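We use cookies to remember your settings. Accept / Manage

Robot cell safety catch-up – minutes
Tuesday, small meeting room, 2 pm

Chair: Stepan Bondarchuk. Also present: Narkutska line leads, one person from Ridetti by phone. Kröger sent apologies.

1. Last minutes
Agreed. Typo in the part number fixed.

2. The stop on the Plarnar cell
Arm was on a slow approach, gripper open, no part. Gripper fault came up, arm should have held position. Didn't – kept creeping 32 mm before the guard door was opened and power dropped. No one hurt. Nothing hit.
Stepan: the fault reached the controller but was set as a warning only. Should be a stop. Must of been changed in the June update, log doesn't say who by.
Ridetti want the log before they comment. Fair enough.
Long talk about wether the other cell has the same setting. Not checked yet. Stays off until it is.

3. Approach height
Speed now capped at 50 mm/s near the panel, both shifts. Line leads not happy about cycle time, noted.
Open finger tips come up level with the front edge on the wrist camera view, hard to judge the gap by eye. Don't use the screen to clear a move, go look with the power off.
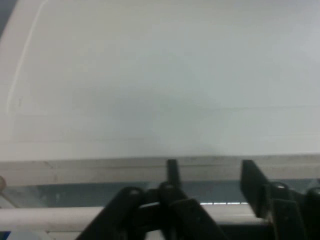
4. Actions
– Stepan: change gripper fault to full stop, test with door shut, 2 people present
– Line leads: check same setting on other cell, report back in writing
– Ridetti: send list of what the update touched
– Kröger quote for new door switch – carried over

Closed 2:50. Next one when log is back.

Comments (3)

dk_nights: is the cap in manual mode too or only auto?

StepanB: both for now

mara: item 4, can we get the test on day shift pls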